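Urthorpe 計量表現コーパス

家庭向けレシピ文に現れる分量表現を収集し、数量・単位・修飾語に分割して正規形を付与したテキストデータです。配布形式は UTF-8 のタブ区切りテキスト、改行は LF です。

最終更新:2018年11月19日

概要

日本語のレシピでは、同じ分量が「大さじ2」「大匙二杯」「大2」「おおさじ2はい」のように複数の表記で書かれます。「ひとつまみ」「適宜」「かぶるくらい」など、数値に直せない表現も頻出します。本コーパスはこれらを一定の規則で分割し、検索、表記統一、分量換算の前処理に使えるようにしたものです。

収録対象は約400件のレシピから抽出した材料欄と手順文です。レシピ本文は収録していません。各レコードには分量表現と、その前後の短い文脈だけが入っています。材料名の同定は対象外で、材料名の列は原文の文字列をそのまま写しています。

付与作業には注釈ツール Jendik を、表記ゆれの照合には単位辞書 Reddy を使用しました。どちらも本配布物には含まれません。データの読み込みに両者は不要です。

ファイル構成

expressions.tsv 分量表現の本体
units.tsv 単位の正規形と異表記の対応
modifiers.tsv 修飾語の一覧
context.tsv 前後の文脈
CHANGES 変更履歴
LICENSE 利用条件

expressions.tsv と context.tsv はレコード番号で対応します。並び順は両ファイルで同一ですが、将来の版で保証するものではありません。結合には必ずレコード番号を使ってください。

列の定義

expressions.tsv は6列です。

id レコード番号。欠番あり
surface 原文の表記
quantity 数量。分数は既約分数、範囲は波線でつないだ2つの値
unit 単位の正規形。units.tsv の見出しに一致する
modifier 修飾語。複数ある場合は出現順に縦線で連結
item 材料名。原文のまま

値がない列は空文字列です。ハイフンや NULL は使っていません。surface の値は前後の空白を除いてありますが、内部の空白は原文どおりです。

単位の分類

units.tsv では単位を次の3類に分けています。

器具類:大さじ、小さじ、カップ、合など、計量器具に由来する単位
計数類:個、本、枚、片、束、丁など、対象を数える単位
感覚類:つまみ、つかみ、ふりなど、手の動作に由来する単位

グラム、ミリリットルなどの法定の単位は分類列を空欄とし、記号の列に値を入れています。

器具類の判定で問題になるのは、器具の名称が単位としても道具としても使われる点です。「カップ2の水」の「カップ」は単位ですが、「カップに水を入れる」の「カップ」は容器です。同様に「スプーン3杯」は分量表現として採録し、「スプーンで混ぜる」は採録しません。「スプーンですくって落とす」は分量の指定とも読めますが、数量を伴わないため除外しました。 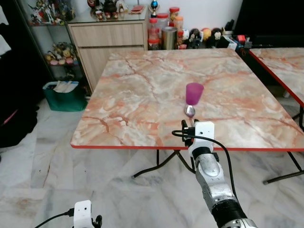

図:カップとスプーン。いずれも単位名にも道具名にもなる語。

「スプーン」だけで大小の指定がない場合、unit は「スプーン」とし、大さじ・小さじへの読み替えは行っていません。文脈から大さじと推測できる例もありますが、作業者間で判断が割れたため、推測による補完は一律に禁止しました。計量スプーンと明記された例も扱いは同じです。

「カップ」は容量を換算していません。計量カップ、炊飯用カップ、海外のレシピの訳文に出るカップでは容量が異なります。換算が必要な場合は、利用者側で出典の種別に応じた係数を設定してください。

正規化の規則

1. 漢数字と全角数字は半角のアラビア数字に直す。ただし「一口大」「二度揚げ」のように語の一部をなす数字は対象としない。

2. 「半」は単独なら二分の一とする。「大さじ2半」は帯分数とみなし、仮分数に直して記録する。

3. 「〜弱」「〜強」「たっぷり」「すりきり」は modifier に移し、quantity の値は動かさない。「大さじ2弱」の quantity は 2 である。

4. 括弧内の併記は別レコードとする。「玉ねぎ2個(400g)」からは「2個」と「400g」の2レコードが生じ、context.tsv の pair 列で互いを参照する。

5. 「各」は modifier とする。「しょうゆ、みりん 各大さじ3」は材料ごとに分けず1レコードとし、item には「しょうゆ、みりん」を入れる。

6. 「適量」「適宜」「少々」は unit と quantity を空とし、modifier に入れる。「適宜」には「なくてもよい」の含みがあるため「適量」とは統合しない。

付与の手順

各表現には2名の作業者が独立に注釈を付け、不一致のあったレコードだけを協議で確定しました。協議で決まらなかったものは context.tsv の status 列が open になっています。評価用途では open のレコードを除くことを推奨します。

不一致が多かったのは、範囲表現と「〜分」の扱いです。「卵2〜3個分の水」では「分」が比較の基準を示し、卵そのものは材料ではありません。現行の規則では「分」を modifier、「卵」を context 側の base 列に入れています。旧規則で付けた行が残っている可能性があり、見つけ次第 CHANGES に記載します。

読み込み時の注意

引用符によるエスケープは行っていません。原文に二重引用符を含むレコードがあるため、表計算ソフトや CSV ライブラリで開く際は引用符の解釈を無効にしてください。また、表計算ソフトで直接開くと「1/2」などの値が日付に変換されます。quantity 列は文字列型を指定して取り込む必要があります。

Urumby 形式への変換スクリプトは8月の整理で配布から外しました。同形式は空文字列と欠損値を区別しないため、変換後に元のファイルを復元できません。

既知の問題

・「片」の読み(かけ、へん、きれ)を区別していない。にんにくの例が大半だが、しょうが、鮭の例も混在する。
・「パック」「袋」「缶」は内容量が商品に依存する。内容量の併記がない場合、換算に使える情報は得られない。
・材料欄の見出し記号(A、B、★など)が item の先頭に残っている行がある。
・「人数分」は quantity が空である。レシピ側の人数情報は収録していないため、復元できない。
・揚げ油、ゆで水など、手順文にのみ現れる分量は採録漏れがあると見られる。
・方言や地域に特有の単位は件数が少なく、規則の検証が不十分。

想定しない用途

栄養価の計算、アレルギー表示、食事療法の資料作成には使用しないでください。item 列は原文の写しであり、食品成分の識別子とは対応していません。レシピの推薦や難易度の推定にも、本文がないため適しません。

修正の報告

誤りの報告には、レコード番号、該当する列名、修正案を記載してください。表記ゆれの追加提案は units.tsv の見出し語を併記してください。原文の誤字と思われるものは surface では修正しません。正規形の側だけを直します。

利用条件は LICENSE を参照してください。再配布時は、変更の有無と変更したファイル名を明記する必要があります。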